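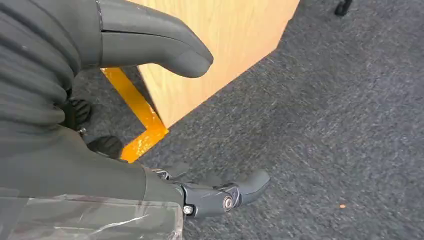 Progress report: Mindasmont House common rooms, second period
To: Kam-wah Choi, Disance Fund
From: Jocelyn Gauthier
Nov 2, 2020

Hi Kam-wah,

You asked me to keep these short and I never do, so get a coffee first. The quick version is that the downstairs is nearly done, the upstairs is where I said it would be (a little behind), and we have not spent anything we didn't tell you about.

Carpet first, as that's what most of your money went to this time. After all the back and forth in April we went with the low pile from Fuvamberg for the reading room and the hallway. I know the committee liked the thicker one, and so did I! But we have people coming through with walkers and strollers, and the thick sample grabbed at the wheels when we tried it. The low pile vacuums up fast and it doesn't show every footprint. The fitters did the reading room in one day and came back the next morning for the hallway, and the only hitch was the threshold by the kitchen, where the old floor turned out higher than the new one. They put in a sloped strip. I've walked over it a hundred times now and haven't tripped, which for me is saying something.

The lint is a pain, I'll admit. New carpet sheds, and ours is shedding like a sheepdog. The Fuvamberg people told us to vacuum every day for the first couple of weeks and then ease off, so that's what we're doing. Please don't judge us by the bag of fluff next to the back door if you stop by.

Tidying has been the bigger job, to be fair. When we emptied the reading room we found things going back years — board games with no boards, three-ring binders from programs I'd never heard of, a whole drawer of keys. We sorted it all on the kitchen floor into keep, give away and throw out, and I will confess that the keep pile was much too big the first time through. We went through it again a week later when we were less sentimental. The games that still had their pieces are back on the low shelves where kids can reach them. The binders went to the office, and I'm slowly reading them to see if anything matters.

We bought two new shelving units from Wong to go along the long wall. They're sturdy and plain and they match the trim well enough. One came with a bent bracket, and Wong sent a replacement without any fuss. Both are fixed to the wall now, as your safety list asked. I've also put labels on the shelves, and so far people are following them, more or less. The puzzles keep ending up with the craft supplies and I've stopped fighting it.

On the money side, the grant for this period was $3,000 and the carpet, fitting and shelving came out of that. What's left goes to the upstairs room. I've put the receipts in the shared folder in the order we paid them. The delivery charge from Fuvamberg is on its own receipt, so don't be surprised when the invoice total looks a bit low — you have to add the two together.

Upstairs is the part I'd like to be further along with. The walls are patched and have had their first coat of paint. The floor is still waiting. I wanted to use the leftover carpet up there, and there are five good-sized pieces rolled up in the storage closet, but the fitter looked at them and said there would be too many seams in the middle of the room. He's going to quote us for vinyl. If that comes in too high, I'd rather leave the boards bare for the winter, clean them up and buy one decent rug. Would you be okay with that? It would be a change from the plan you approved, so I'd like your yes in writing before I do anything.

The other thing I need from you is a decision on the reading chairs. The old ones are sound but the covers are worn through on the arms. Re-covering costs less than replacing and I've got fabric samples in a warm gray and a green. I like the green. I can mail you a snippet of each if the photos don't show the color well enough.

Still to do before the next report: the second coat upstairs, the upstairs floor one way or the other, a coat rack for the hallway (everyone drops their jackets on the bench and then nobody can sit on it), and a proper home for the vacuum, which currently lives behind my desk.

Thanks for being so patient about the hallway. Call whenever you like, mornings are best for me.

Jocelyn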